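Notebook, 1 December 2024
Snack table, round two

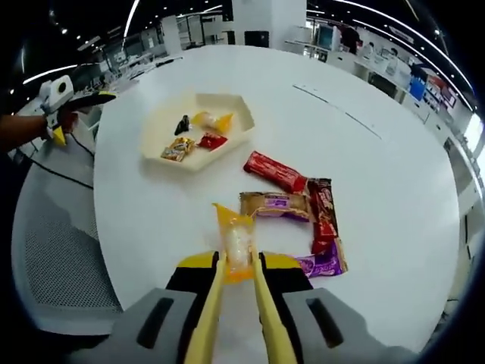 Tray with the four small packets; bar wrappers set out beside it on the round table.

Purpose of entry: settle how the snack set gets laid out, so that I stop having the same conversation in the corridor. Tiziana Testa says I take this too seriously. Tiziana Testa also ate part of the June set, so her vote has been noted and weighted.

Layout as of today. The hexagonal cream tray takes the small things: the black packet, the yellow-and-clear sweet, the gold-and-brown one and the red one. The bars stay out on the table, in a rough square. I would like to claim the square as a design decision. It started as a way of keeping the bars from sliding under each other and has since acquired principles.

The orange-and-clear one with the white filling goes in last. It is the awkward member of the set. The crinkled end makes it look bigger than it is, and it leans on its neighbors. Tried two places for it on paper:
- front of the tray, between the gold-and-brown and the red. Crowded. Hides the red.
- back of the tray, next to the yellow one. Better, though the two of them look like they're plotting.
Going with the back until somebody objects in writing.

Things about the tray. It is shallow, and the walls are just high enough to stop a packet from wandering. Six sides is more than four packets need. The old Skadell box was square and deep, and everything in it ended up in one corner in a heap, which we called "sorted" for most of the summer. Amato wants the Skadell box back because it had a lid. I have pointed out that a lid is only useful to people who close it.

Bars. Red, tan-and-purple, dark maroon, purple. I have written them down by color because writing them down by flavor led to a long argument in June and one short experiment that cost us a bar. Diagonal placement of the red one is tolerated. Putting all four parallel looks tidier but they get picked up two at a time.

Table. Keep the round white one. The wrappers show up well against it and people can get at it from any side. Drawback: no corners, so "top left" means something different to each person standing around it. From now on directions are given from the pillar side. Amato, that means you walk around and look from there. It is a short walk.

Budget, for completeness. The last order went through as number 2515 under "consumables," and somebody upstairs asked whether they had been consumed. I replied "not officially." Spares are in cupboard 8, behind the Grornport catalogs, where I assume they are safe, the catalogs having been undisturbed since they arrived.

To do:
- label cupboard 8 with something dull
- ask Tiziana whether the sweet with the crinkled end comes in a flatter wrapping
- find out who wrote "yum" in the inventory column for condition
- reorder bars before the set goes over to the Cultia table, same four colors, no substitutions - a green one turned up last time and threw everybody off

Added later: Tiziana has objected in writing. She used a sticky note and wants the orange one at the front. Reopening the question tomorrow, after lunch, when everyone is less interested in the contents.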